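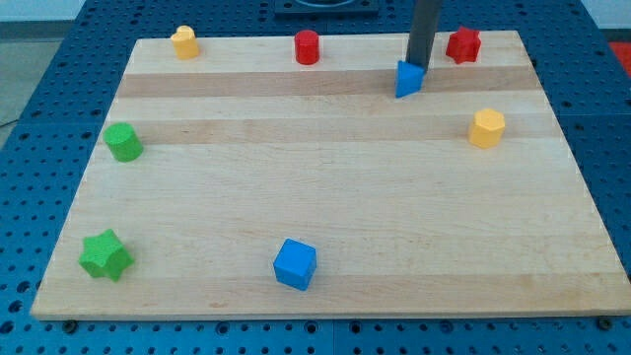

Maple board on the blue perforated table.

2019-07-18
Glue test, Kistik batch vs the Clirari stuff. Clamped 30 min each, same strips, same scrap maple. Kistik let go at 388, Clirari 382. So no real difference, and Clirari smells worse. Both broke in the wood on one side and along the joint on the other, need to look at that again.

Humidity in the back room was high all morning, didnt write it down, sorry. Inese Rätsep wants 2 more sets before we order from Vuncombe. Cut strips from the same plank this time!! Grain direction marked in pencil.

Still to do: scrape squeeze-out, lable the offcuts, find the good caliper. Oil finish can wait till December.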